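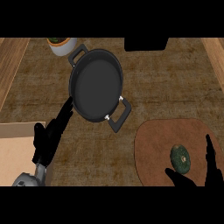 Ticket 252: Recipe pages print with blank second sheet
Product: Kurero recipe manager, desktop version
Site: Amdale test kitchen
Status: Closed
Priority: Normal

Problem as reported
Recipe cards sent from Kurero to the kitchen office printer come out as two sheets. The first has the full recipe. The second is blank apart from the footer line with the site name. It happens with every card, short or long, and began in November after the Bradollow print service was updated. Cards saved to a file and opened on another computer show the same extra page.

Setup
Printer is an Orellana office laser on the wired network. Paper is Letter, plain, tray 2. Kurero is installed on two computers, one at the front desk and one in the office. Both print through Bradollow.

Log

9:10 a.m.
Printed the built-in test card from the office computer. Two sheets, second one blank with footer. Printed a plain text file from the same computer. One sheet, no problem. The printer itself seems fine.

9:25 a.m.
Printed the same test card from the front desk. Same result. Ruled out a setting on one machine only.

9:40 a.m.
Restarted the Bradollow service on the print server and cleared the queue. There were 11 old jobs stuck in it, all from the office computer. Printed again after the restart. Still two sheets. Clearing the queue did make jobs start faster.

10:05 a.m.
Checked page setup in Kurero. Paper size was listed as "Default". Changed it to Letter and printed. Still two sheets, but the footer on the second sheet moved up a little. Left it on Letter.

10:20 a.m.
Opened the saved file and checked its page size. It was A4, even with Letter picked in Kurero. Bradollow was changing the size on the way through. The update had put its paper profile back to the factory setting.

10:35 a.m.
Set the Bradollow paper profile to Letter and saved. Printed the test card. One sheet, but the last line of the steps ran into the footer.

10:50 a.m.
Bottom margin in the card template was 8 points. Raised it to 24. Printed three cards of different lengths from each computer. All came out on one sheet with a clear gap above the footer.

11:15 a.m.
Site asked about long recipes. Printed the longest one they have, a braise with two sauces. It runs to a second sheet as it should, with text on both. No third sheet.

Fix
1. In Bradollow, open Print Profiles, choose the kitchen office printer, and set paper to Letter.
2. In Kurero, open Page Setup and set paper to Letter. Do this on each computer - the setting does not carry over.
3. In the card template, set the bottom margin to 24 points.
4. Close Kurero and open it again before printing.

Follow-up
Front desk reported one more blank sheet that afternoon. The job had been sent before the profile change and was held in the queue. Deleted it and had them print again. Came out right.

Asked the site to check the paper profile after the next Bradollow update. A copy of the working profile is saved in the shared folder under Printing. Load it from Print Profiles, Import.

The footer still shows the old site phone number. Separate issue, moved to its own ticket.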